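Toy Figures and Miniatures > Storage and Display
Thread: Trays or bags for small plastic animals?

marshhen
I have close to finished going through the animals that came out of the Brudmont house sale in January and I need to settle on how to keep them. The whole lot is up to 2,000 pieces, mostly small hard plastic, farm and zoo mixed together. They came in grocery sacks. Until now I have kept everything in zip bags by species inside a big tote, and finding one particular cow means dumping out every cow I own.

I'm moving to shallow plastic trays, the cream kind with rounded corners and a thick rim. A few animals to a tray, laid down flat, trays stacked in a cabinet. I did a trial run on the white table before buying more.

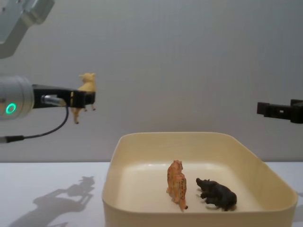

What I like so far is that I can see the condition of each one without picking it up. Tails and ears are where these get damaged, and in a bag you don't find out until you pull the piece out. The sides of the tray slope a little, so nothing wedges in a corner the way it did in the square boxes I tried last year.

Questions for people who have done this with a big collection:

Do you line the tray or leave it bare?
Do you lay them down or stand them up?
Do you keep farm and wild apart, or sort by color, or by maker?

tinbarn
Bags. I have 3,000 of these and trays would take over the house. Zip bag, slip of paper with the species and where I got it, bags on edge in a shoebox like file cards. I can find anything in a minute or so. A tray with two or three animals in it is mostly air.

Also check what your trays are made of. Some soft plastics will stick to older figures in a warm room.

Oldpasture
I'm with tinbarn on the space but against on the bags. I lost a whole set of lambs that way. The legs take a bend from being pressed against each other for a few summers and you can't always get it out. Hot water works on some. On others it makes it worse.

For the OP: lay them down, bare tray, don't crowd. If you want a liner, use plain white paper and change it once a year. Felt sheds, and it gets into the seams.

marshhen
Tinbarn, I believe you, but my bags never stayed in order for more than a month. My fault, probably. The trays don't have a smell to them and I have had one sitting with figures in it since early spring with no sticking. I'll watch it through the summer.

Oldpasture, bare it is, then. Here's how I had two of the big cats during the trial:
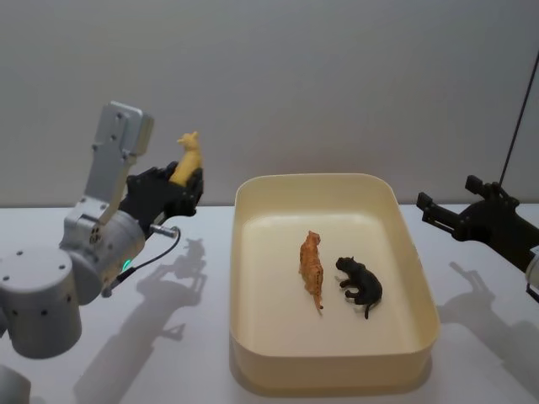 Tiger on the left, black panther on the right. Yellow one not in yet.

I left a gap between them on purpose. The black one had been rubbing against something light for years, and there were pale marks all down one side before I cleaned it. Dish soap and a soft toothbrush took most of it off.

Oldpasture
That spacing is about what I use. The only thing I'd change is the tails. You have the tiger's running out straight behind it, and that's fine in the tray, but when you carry the tray tipped toward you everything slides and the tail hits the wall first. I turn mine so the feet or the belly would hit.

Kettle_Row
Why would you put the yellow one in with those two at all? Isn't that a farm animal? I keep farm and wild completely separate. When I had them mixed I kept buying doubles at shows. I counted once and found 330 duplicates, nearly all farm, and all from not being able to see what I had. After that I went strictly by group, and I sell off anything that turns up twice.

marshhen
It was a trial. I grabbed what was on the table. But I'm not convinced about farm and wild anyway. A lot of the sets from this period were sold mixed, and if I split them I lose track of which ones belong together. The plastic and the mold marks tell me more than the species does.

Kettle_Row
Then write it down. A notebook line takes less room than a tray.

tinbarn
Agree with Kettle_Row, and I don't often. Sets were shuffled by the kids who owned them. Unless you have the box there is no set.

marshhen
Some of mine did come with the header cards. Not many. Those I will keep together no matter what.

duneside
Different view on the trays. I use drawers. There's a Flekberg cabinet that comes up at office closeouts, flat steel, lots of shallow drawers, and you get the same thing as a tray without anything to stack or tip. Mine came out of a shop in Jultport that was closing. Heavy as anything, took two of us and a ramp. But I open a drawer and there are all my bears.

The drawers have 2 inches of clearance, so the giraffes and the bigger horses have to lie down. The rest can stand.

Oldpasture
Steel drawers jump when you close them. Everything standing will be lying down by the second day. I had one for a while and gave it up.

duneside
Shelf liner. The rubbery kind.

Oldpasture
Which is the stuff that sticks to old plastic.

duneside
Mine hasn't, and it has been in there a long time. But fair enough, I wouldn't swear to every brand.

marshhen
I looked into a cabinet. Out of my range right now, and I'm up a flight of stairs. I would also like to be able to take one group over to the table by the window to work on it, which a tray lets me do.
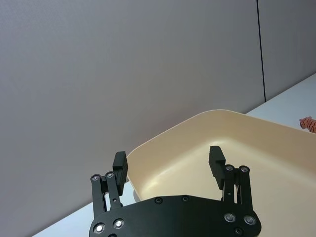
Labels are the next thing to sort out. I don't want stickers on the trays, and I don't want anything that touches the figures. I tried a strip of masking tape on one rim and it left a line of gum I had to rub off with oil. A pencil number on the tray would be close to invisible from across the room, and marker on a cream tray that large looks terrible if you ever change your mind. So I am leaning toward a card tucked under each one with the end sticking out, and the list kept in a notebook. If anybody has a neater way I'd like to hear it.

Kettle_Row
Hang tags from a stationery store. Punch one hole in the end of the tray, loop the tag through. You can flip it over when the contents change.

marshhen
I'd have to drill them. Maybe on the chipped ones.

tinbarn
Or you could write on a bag.

bluegate44
New here, been reading for a while. I only have a couple hundred, mostly Jafri farm animals from when my kids were small. Is it worth doing any of this at my size, or should I leave them in the cookie tin? They have been in there a long time and look okay to me.

Oldpasture
Leave them in the tin if it's dry and they aren't packed tight. Take them out once and look at the bottom layer. If the ones on the bottom have straight legs, you don't have a problem. Put a sheet of paper between layers when they go back.

Kettle_Row
What Oldpasture said. And pull out anything that feels tacky and keep it by itself.

bluegate44
Checked. One pig is tacky, the rest are fine. The pig is in a jar lid on the windowsill for now.

Oldpasture
Not the windowsill. Sun will yellow it.

marshhen
Update. I went ahead and ordered more of the same tray. Bare bottoms, animals lying down, tails turned the way Oldpasture said. I am keeping the carded ones together and sorting the rest by species — farm and wild in separate stacks, so Kettle_Row gets half of that one. I still have the cows to do. I'll post again when I get through the goats, there are more of them than I thought.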